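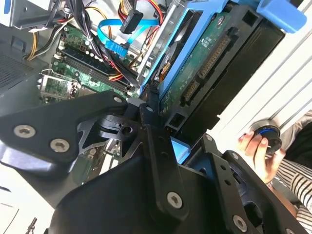 Un disque dur dans son berceau bleu, à l'intérieur d'une tour de bureau.

Démonter pour mieux garder : un jeudi chez Larnach

Bon, je l'avoue, je ne pensais pas passer ma matinée du 19 mars le nez dans des tours d'ordinateur. J'étais venue pour faire réparer une lampe (elle clignote toujours, merci de demander) et je suis restée jusqu'à midi passé. L'atelier Larnach, pour ceux qui ne connaissent pas encore, c'est ce local tout en longueur derrière l'ancienne graineterie, où l'on démonte de vieux PC pour en récupérer les pièces. Et ça marche fort ! Depuis novembre, 645 machines sont passées par là, données par des écoles, des cabinets, des gens du quartier qui vidaient leur cave.

C'est Siham Geagea qui tient la boutique. Elle m'a tendu un tabouret avant même que je demande quoi que ce soit, et elle m'a expliqué l'ordre du démontage comme on donne une recette. Les disques durs d'abord, toujours. Ils partent dans un bac fermé à clé, puis à l'effacement, et tant que ce n'est pas fait personne n'a le droit de les remettre dans une machine. « Les gens nous laissent leurs photos, leurs impôts, leurs lettres de rupture, on ne rigole pas avec ça », dit-elle. J'ai repensé à mon vieux portable donné à un cousin sans rien effacer du tout, et j'ai bu mon café en silence.

Ce que j'ai bien aimé, c'est que les berceaux en plastique qui tiennent les disques sont gardés aussi. Moi j'aurais jeté ! Mais Edgardo Evangelista, qui trie les petites pièces, en a des tiroirs pleins et il m'assure qu'on lui en réclame chaque semaine. Il garde aussi les vis, les pattes, les nappes. Ses étiquettes sont écrites au crayon parce qu'il change d'avis sur le classement tous les mois (il en était au troisième système de l'année quand je suis passée).

Ensuite viennent les barrettes de mémoire et le processeur. Une fois le support ouvert et vide, la carte mère a l'air toute nue, avec ses emplacements noirs et ses connecteurs de couleur. On m'a interdit d'approcher les doigts du carré où se pose le processeur : les contacts sont minuscules, et un seul tordu suffit à condamner la carte. J'ai mis les mains dans mes poches. 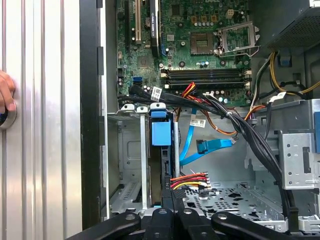 Les câbles, le vrai casse-tête

Parce que dans une tour, il y a des câbles partout. Des noirs en gros faisceau, des jaunes, des rouges, des orange, et il faut tout suivre du doigt avant de tirer. Virgilio Barredo, le plus ancien de l'équipe, a une règle : on débranche par la prise, jamais par le fil. Il l'a répétée tellement de fois devant moi que je la connais par cœur. Il m'a aussi montré les petites étiquettes à code-barres collées sur certains câbles. Il les laisse en place, ça lui sert à retrouver la référence quand une alimentation est dépareillée.
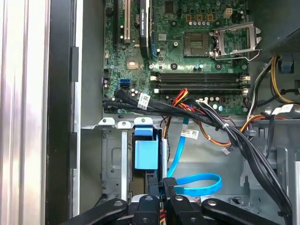
La carte mère sans mémoire ni processeur, et les câbles encore en place.

Les alimentations, elles, restent souvent pour la fin. On les teste au banc, et les bonnes repartent dans des machines remontées, vendues à petit prix ou prêtées à des lycéens. Celles qui ne passent pas le test filent chez Boltwood, qui reprend la ferraille et le cuivre. La recette n'est pas énorme : 1 000 euros l'an dernier, de quoi payer les tournevis et une partie du chauffage.

La bonne nouvelle, celle pour laquelle j'aurais dû venir exprès, c'est que la ville vient d'accorder 4 000 euros à l'atelier pour acheter un deuxième établi et de vrais rayonnages. Imelda Macaraeg a déjà dessiné le plan sur le dos d'une enveloppe, avec un coin pour les boîtiers ouverts et un autre pour les cages à disques. 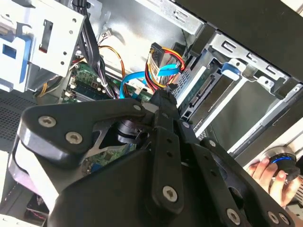 Elle voudrait surtout que chacun puisse laisser une tour en cours de démontage sans devoir tout pousser pour faire de la place au suivant, et vu le nombre de cartons dans l'entrée, je la comprends.

L'atelier accueille les curieux le jeudi matin, sans inscription. Prévoyez des manches courtes ou retroussées, et si vous apportez une machine, pensez à noter son mot de passe sur un papier. Pour ma lampe, je dois repasser jeudi prochain.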